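Filed under: Small Business, Neighbors
14 comments | 37 shares

Boris Hrubý has been baking rye since five this morning and he does not want to sit down. So we talk standing, him at the counter in Cliltasville, me trying to write on a flour sack.

The bakery is called Hájek, after the street his grandmother lived on. Two ovens. One is new. "The old one I trust more," he says. "The new one beeps at me."

He sells 280 loaves on a good day, 265 when it rains. Started out in Norasmont, in a rented kitchen, selling to freinds and to friends of friends. Moved here for the rent. Stayed for the water, he claims.

"Hard water, good crust. My sister says I made that up." Did he? A shrug. "Maybe a little."

His partner in the buisness is Hedvika Ondrejka. She does the books, the orders, the cakes at Christmas. She comes in halfway through with a tray of seed rolls and corrects him on nearly everything. 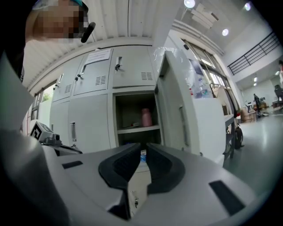
A gray gripper, its two black fingers angled in toward each other.

"He wanted to call it Boris Bread," she says. "I said no. I said I would leave."

The price question. Everybody asks. A large rye went up twice last year and people grumbled, then kept buying. Hedvika has the flour bills in a folder and will show you if you push. "Butter is worse," she says. "Don't get me started on butter."

And the sourdough starter? Older than the shop, kept in a crock at the back. Boris feeds it before he feeds himself. He forgot once, on vacation, and drove home two days early - Hedvika still brings it up.

Plans: a Sunday-style sweet loaf with poppy seed, coming in October if they can get the filling right. So far too runny. No second shop. "I can't be in two places," Boris says. "I am barely in one."

A timer goes. He's off. Hedvika hands me a roll and tells me to eat it warm.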